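Court Records Lab > Notebooks > Hầu > Recusal orders

Thursday, after lunch

Picking up where the last entry stopped, in the middle of the disclosure codes. I promised everyone I'd write down how we ended up with the new coding sheet for the recusal orders before I forgot the reasons, and I have already forgotten a couple of them, so please forgive the places where I wander.

The pile for Hầu now stands at 184 orders. All of them come from the Fusonura appellate district, and all of them are orders in which a judge was asked to step aside from a case or did so without being asked. I was hoping for more. There are more, I'm fairly sure, but the older ones were entered as one-line notes in the docket with no separate document behind them, and we agreed back in the spring that a docket note isn't an order for our purposes. I still think that was the right call, though I felt a pang today when I ran into one that said only "Judge will not sit" and wanted very badly to know why.

What we're trying to learn is plain enough. When a judge steps aside, does the court tell the parties (and anyone else who reads the file) what the reason was, and if it does, how much does it say? The argument over whether judges should explain themselves is an old one and people get heated about it. One camp says an explanation builds trust. The other says it hands the next litigant a road map for getting rid of a judge they don't like. I've gone back and forth on it so many times that I've stopped pretending to have a position, and I find I read the orders better that way.

The old sheet had a single yes/no box for "reason given." It looked tidy and it was driving us all up the wall. Take the order from the water district case, where the judge writes that she is recusing "out of an abundance of caution." Is that a reason? I had it as no. Two of you had it as yes. I've come around to thinking that neither answer is wrong and the box is bad. She's telling us something about how close she thinks the question is, and she's telling us nothing whatever about what the question was.

So the new sheet has 3 levels in place of the box. The lowest is silence, meaning the order says the judge is out and stops there. The middle is a gesture, which covers abundance of caution, appearance of impropriety, "circumstances that have come to the court's attention," and all their cousins. The top is a stated fact: a former client, a brother-in-law at the firm, shares in the company, a speech at a fundraising dinner. If a reader could go and check it, it's a stated fact. If they couldn't, it's a gesture. That last test came out of the discussion this morning and I like it very much, so thank you to whoever blurted it out while I was hunting for the marker.

I recoded the first batch with the new sheet before lunch and it went faster than I expected. The hard ones now are the orders that cite the rule by its subsection and say nothing else. The subsection on financial interest tells you a good deal, if you go and look it up. The catchall subsection tells you nothing. For now I've put the first kind at the top level and the second kind in the middle, with a flag in the margin column so that we can pull them out and argue about them later. Please use the flag generously. I'd much sooner sort through too many flags than discover in the writing-up stage that we each had our own private rule.
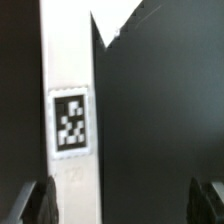

Then there's the business of who decided. In the Fusonura district a motion to disqualify goes first to the judge named in it, and only moves along to another judge if the first one declines to step aside. I had assumed that the second judge's order would be the fuller one, because that judge has something to explain. In the pile so far it's often the other way around. The judge who has been accused of leaning one way will write page after page, sometimes with real hurt in it, and the colleague who reviews it afterward will say "the motion is denied for the reasons stated" and leave it there. I don't want to make too much of this before everything is coded. I'm only noting that I was surprised, and that the sheet needs a column for which judge is speaking. I've added one on the far right. It's called SPEAKER and it takes "self" or "other," nothing else.

A word on the tools, which I know some of you have been waiting for me to get to.

Flokell is still pulling the documents from the docket system, and it's still choking on anything filed under seal. I don't mind that it can't open them – it shouldn't be able to – but it drops the entry altogether, so the sealed orders vanish from our list as though they had never been filed. That matters a great deal for a study that is all about what courts keep to themselves! I've been adding them back by hand from the clerk's index, with "sealed" typed in the document field. If you find one I missed, put it in and initial it.

Modeck is behaving better than it did last month. We've been using it to line up the orders against each other and find borrowed language, and it turned up something rather lovely: a paragraph about the "duty to sit" that appears in orders by several different judges over a long stretch of years, comma for comma, including a missing word. Somebody wrote it once, somebody else liked it, and it has been handed along ever since. I don't think there's anything improper in that. Judges share forms like everyone else who has to write the same thing over and over. But it does mean we can't treat a long explanation as a sign of a lot of thought, and I've asked for Modeck's overlap score to be carried over into our sheet so we can see which passages are home-grown.

There's one setting to watch. Modeck cuts off its comparison at 2000 words by default. Most of our orders are much shorter than that, so we didn't notice, but the long denials were being compared only on their opening pages, where the procedural history lives, and of course procedural history all sounds alike. I've switched the cutoff off in the shared profile. If you're working from your own profile you'll need to do the same, and please rerun anything you did before today.

The double-coding session took about 90 minutes, longer than planned, and most of that went to a single order. It's the one where the judge recuses, gives the reason in full (he had given advice to a relative on the very contract in dispute), and then goes on to rule on a pending motion in the same document. I had never seen that before. Can a judge who has just said he can't sit decide anything at all? A scheduling matter, perhaps. This was more than scheduling. We went around the table on it and had a fine time and settled nothing, and then remembered that our sheet doesn't ask whether the order was proper. It only asks what was said. He's a stated fact, speaker self, flagged. I've made a note in the side file, as it would make a nice opening for the paper if we can find out what the parties did next.

While I'm on the subject, I want to put down a small caution for myself. It's very easy, after reading dozens of these, to start feeling that a silent order is hiding something. I caught myself at it this morning with a string of them from the same judge. Then I went to the background folder and found that her former firm had simply had a lot of cases before the court in that period, and anybody practicing locally would have known perfectly well why she was out. The silence might have been mere habit, or politeness. The people in the courtroom knew. Somebody reading the file from far away, like us, doesn't. I think the paper has to be honest about which reader we mean when we say the court did or didn't explain, and I don't think our current draft is.

Left to do, in no special order:

– finish recoding the second batch with the new levels
– ask the clerk's office if the index marks orders that were sealed and later unsealed
– decide what to do with oral recusals, where the judge says something from the bench and the written order is silent (transcripts exist for a few of them, and I'd love to use them, but it's a different kind of evidence)
– fix the codebook, which still has the old box in it on the second page
– find my copy of the rule as it stood before the amendment, which I lent to someone and would like back

I'll start on the oral ones tomorrow morning unless one of you gets there first. The coding sheet is in the shared folder under the same name as before, so do close and reopen it or you'll be looking at the old columns.

Shared 3 times

Comments

Anonymous
I have your copy of the old rule. It's been on my shelf since the summer and I'm sorry. On the subsection orders, I'd put the financial interest ones in the middle too. A party reading the order still doesn't know which company or how many shares, and by your own test they couldn't go and check.

Second coder
I agree with the comment before mine, grudgingly, as it means redoing my half of the batch. Could we hold off until the rest are flagged and then move them all in one go?

Notebook author
Yes, let's hold off and move them together. You've both talked me into it. I'll write the change into the codebook when I take out the old box, and I'll come by for the rule.

Visiting reader
We looked at oral recusals for a different court a while back and found that the transcript often had the stated fact when the order had only the gesture. If you leave them out you may want to say so early on. Happy to send our notes over if that would be useful.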